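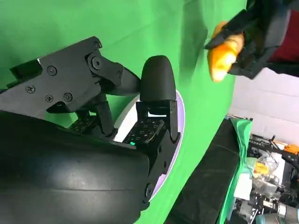

Slide 2: Where the hand is now

Leave this one up while people sit down. Start talking when the door closes.

Say who I am. Urmas Lukoševičius, member of the Jekdale shared workshop, bench at the back. The project is called Samach. Two arms, one table, all of it put together on evenings. Birutė Krūmiņa did most of the wiring and will take the electrical questions at the end.

Point out the gridded pads on the inner side of the hand. Those are the touch sensors and they are what most of this talk is about. The small green light at the corner of the pad is the one we look for before we run anything. Green means the board has power and is talking to the computer. It does not mean the readings are good. I lost an evening in December to that.

The fingertip cap is a separate part. Come back to it on slide 5.

Slide 3: What we wanted

A hand that can hold a soft thing without crushing it, and can tell when it starts to slip. The other arm has a plain gripper and passes things over. Passing is harder than picking up. Both arms have to agree on who is holding the object, and for a moment both are.

Don't go into the control code here. People can ask.

Slide 4: Linkage

First version was printed, all of it. The pivots wore oval. Second version uses flat plates and proper screws at the joints, and that is the one on the hand today.

Things to mention:
Thread locker on every pivot screw, a very small drop. Too much and it creeps into the joint and you start over.
Tighten until the plate stops wobbling, then back off a little.
Check them again after the first 40 cycles. After that we check once a month.

Birutė keeps the log. Longest run without a loose screw is 1297 cycles. Shortest was 189, and that was my assembly.

Slide 5: Fingertips

The cap has a domed top. We tried flat ones and they caught on edges when the finger came in at an angle. The dome rolls off.

Pass the spare caps around the room now. Ask for them back.

Slide 6: Touch pads

We read the pads as a grid, one value per cell. Raw numbers drift as the hand warms up, so we take a zero reading with the hand open before each grasp. Simple, and it fixed most of our false slips.

Cable routing took longer than the pads did. The first cable ran across a joint and broke inside the jacket, where you can't see it – the readings just went patchy when the finger bent. Show the broken one if there is time.

Slide 7: The table

Green cloth behind and over the edge makes it easier for the software to pick out the object. Iron it or pull it tight. Folds show up as edges.

Slide 8: Costs and time

We spent 288 on the second linkage, screws included. I did not keep track of hours and won't guess.

Slide 9: Next

Faster handover. Better strain relief. A cover for the pivots.

Questions. If it runs past 8:30, move to the hallway, the next group needs the room.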